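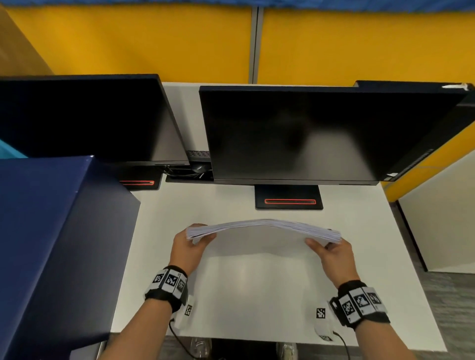 楼主：Maite Villanueva　发表于 2025-11-10　浏览 3,835
版块：纸张与手工装订

标题：自己订本子，纸到底要不要看丝向？顺便聊聊跺齐

各位好，潜水很久了，第一次开长帖，啰嗦的地方请多包涵。

我从二月开始自己订笔记本，起因很简单，外面买的本子不是太厚就是格子太密，我写字又大，一页写不了几句话。头几本是骑马钉，后来学了锁线，最近在做胶装。做着做着就碰上两个问题，想听听大家的经验。

第一个是丝向。书上都说纸的丝缕要和书脊平行，不然翻起来发硬，刷了胶以后书脊那一边还会起波浪。我手头的纸是在Hallano买的散装书写纸，100克，包装上什么都没写。我试过撕纸条，顺着撕比较直，横着撕会跑偏，可是有几张两个方向撕出来差不多，看得我直犯糊涂。

第二个是跺纸。一厚叠纸，两头捏住，稍微弯一弯让空气进去，松开，再往桌上磕齐，道理我都懂，可磕完总有那么几张缩在里面，一刷胶就漏掉，过两天翻着翻着就掉页了。上个星期给我姨妈做的菜谱本，偏偏掉的是炖牛肉那一页，她打电话来念叨了半天（她人很好，就是特别爱那道炖牛肉）。

大家平时是怎么弄的呀？

────────
2楼　老浆糊
欢迎欢迎！你这两个问题我当年一个不落全踩过。

丝向一定要看，别偷懒。撕纸条不准的话就用水：裁一小块方的，只在一面轻轻抹点水，它会自己卷起来，卷成的那个小筒的轴线就是丝向。厚纸更简单，两个方向各弯一下，手上阻力小的那次，弯折线就顺着丝向。

掉页多半是胶的事。白乳胶刷第一遍要稀一点，让它往纸缝里走，第二遍再用稠的，然后贴纱布。

────────
3楼　Unai Quintana
我来唱个反调，楼上别生气哈。

自己用的小本子，丝向真没有那么要紧。我用横丝的纸做过一整批A6，用到现在照样好好的，翻起来是硬一点，可本子小，手一压也就过去了。新手刚上路，先把裁切和上胶练熟，别让丝向这件事把兴致给磨没了。我见过好几位朋友，纸买了一柜子，天天研究丝向，一本也没订出来。

跺纸倒是值得好好练。我的习惯是先跺长边再跺短边，每磕两三下就把整叠转个方向，一次别贪多，厚了中间那些纸根本不听使唤。

────────
4楼　老浆糊
回3楼：不生气，不过A6是A6，楼主做的要是A5往上，横丝刷完水性胶，书脊那边的波浪你压一个礼拜也压不平。我这里还留着一本当反面教材呢。

────────
5楼　Unai Quintana
回4楼：大开本我同意你。那就折中一下，A6随意，A5以上看丝向，这总行了吧？

────────
6楼　梧桐巷的猫
插一句，你们都没提天气。我们这儿梅雨天一到，纸从柜子里拿出来都是软塌塌的，怎么跺都粘在一块儿。我后来提前一天把纸摊在屋里，让它跟屋子的湿度差不多了再动手，顺手多了。

另外想问下楼主用什么夹板？我用的Draro的木夹，拧紧的时候老是一边高一边低，气人。

────────
7楼　楼主 Maite Villanueva
谢谢大家，没想到这么热闹！

回6楼：我没有正经夹板，用的是两块旧砧板加G形夹，砧板包了一层烘焙纸免得粘胶。难看归难看，挺好使的。Draro那个我也看过，嫌贵没下手，听你一说倒不惦记了。

回老浆糊：抹水的办法刚才试了，小纸片当场就卷起来了，太好玩了，我一口气裁了好几块。结果是我这批纸的丝向跟短边平行，也就是说我之前对折做A5的那几本正好是对的，瞎猫碰上死耗子。菜谱本是整张A4沿长边胶的，那就是横丝了，怪不得书脊那里摸着一棱一棱的。

回Unai：一次别贪多这条我记下了，我以前总想一口气磕完。请问你一次大概拿多厚？

────────
8楼　Unai Quintana
15毫米以内吧，看手大小。我手大，到17毫米就觉得中间开始打滑了。再厚的书我都是分几份跺，最后合起来轻轻磕一遍，马上上夹。

还有，磕的时候手要松，别死死攥着。攥紧了纸动不了，磕多少下都是白磕。

────────
9楼　Arroyo旧书摊
我是修旧书的，说个不太一样的看法。菜谱这种天天要摊平了看、厨房里又是油又是水汽的本子，压根就不该胶装，再好的胶也经不住。锁线，或者干脆打孔穿绳，掉了一页还能补回去。你姨妈那本要是还来得及，拆了重做吧，炖牛肉值得。

────────
10楼　梧桐巷的猫
赞成打孔！我妈的菜谱就是活页的，做一道新菜往里加一张，现在厚得都合不上了，她还舍不得抽掉旧的。

────────
11楼　老浆糊
胶装也没那么脆弱，我厨房里那本用得好好的。不过要往里加页的话，活页确实省心，这个我不抬杠。

────────
12楼　楼主 Maite Villanueva
那我就听9楼的，周末去姨妈家把菜谱拿回来，拆了打孔。封面想换成Mulstead的布面卡纸，有人用过吗？怕它穿绳的地方容易毛边。

────────
13楼　Arroyo旧书摊
用过，会毛。孔边先点一点白胶，干透了再穿。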